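Gallstead Clothes Swap — Frequently Asked Questions

Answers by Zoia Zhuravel. If your question is missing, write to me and I will add it.
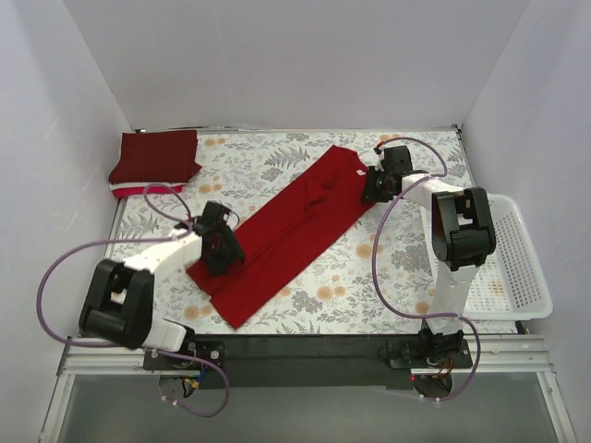

A red knit top on the floral tablecloth

What is the clothes swap?
You bring clothes which you do not wear anymore and you take home other clothes. No money goes between people. We meet in the upper hall of the Kobzar reading room, every month except December.

How many pieces can I bring?
Up to 11 for one person. Children's clothes are counted the same as adult clothes. Socks are welcome only if they are new and still in the package.

How do the points work?
For each piece you receive one, two or three points. A T-shirt is one point, a sweater or a pair of jeans is two, a winter coat is three. Points which you did not use stay on your card until the next swap. You can give them to a friend, but please tell us at the desk.

Must the clothes be washed?
Yes, washed and fully dry. Please do not use strong perfume or softener, some of our guests have allergies. Small repairs are fine if they are done neatly.

My sweater has little balls of wool on it. Will you take it?
Usually yes. Go over it with a fabric comb at home first — ten minutes is enough. If the elbow is thin so that light comes through, we put it in the box for rags.

Can I try things on?
There are two cabins behind the curtain. Shoes you can try anywhere.

What happens with clothes that are left?
Gimix, the repair shop on the same street, takes the cotton and the wool. Last year it was over 2,000 pieces. The rest we keep for the next swap, but only one time.

Do I have to register?
No, but the hall allows 85 people at once, so at the opening you may wait on the stairs. After 4 p.m. it is more quiet.

Comments

Trollotard
can you bring belts and bags or only clothes

Zoia Zhuravel
Belts yes, one point. Bags also, if the zipper works.

Zoia Kovalchuk
I still have four points from spring and I lost the card. Is it written somewhere?

Zoia Zhuravel
Yes, we have a notebook. Come to the desk and say your name — the full one please, we are two Zoias :)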